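October, notebook, retargeting and wrist pose

Picked up from Lenni's note about the new Clirnaleck filter. The claim is that it removes the wrist jitter we keep complaining about. I replayed 30 takes through it this morning and I'm not convinced. The traces look lovely, but a low-pass filter always makes lovely traces. What I want to know is how much lag we paid for it, and the plot in the note has no time axis.

My own measurement, cross-correlating against the raw controller pose: 28 ms at the default setting. Fine for reaching. Not fine for the last bit of a pinch on something as thin as a toothpick, where the fingers close before the filtered wrist has arrived. 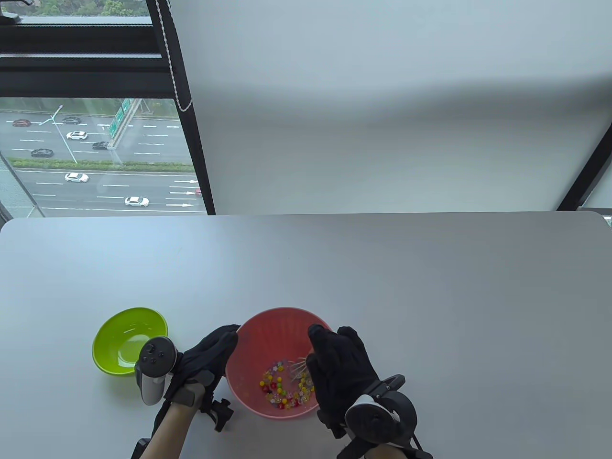
Sorting task, pink basin and green bowl. Controller on the back of the left hand, bracket on the forearm.

The other thing bothering me is the fixed offset from controller to wrist. Telmo's calibration assumes it is rigid. It's a strap on an arm, so I doubt it. Fitted the offset separately on the first and second half of each take and in 2 of them the answers disagree by more than the residual Telmo quotes for the whole method. Could be strap slip, could be tracking drift – can't separate them from this data, and the fit report doesn't try.

Also, the Purkov planner accepts every retargeted path without complaint. I used to take that as good news. Looked at the config and the collision margin for the basin rim is set to zero, so of course it does. Put it back to the old value and reran one take: 490 waypoints, almost 30 rejected, all near the rim.

To do:
– rerun with the filter off, same takes, same margin
– ask Telmo for the per-take residuals, mean alone is no use
– Lenni to add a time axis
– leave Clirnaleck out of the main branch until the lag is written down somewhere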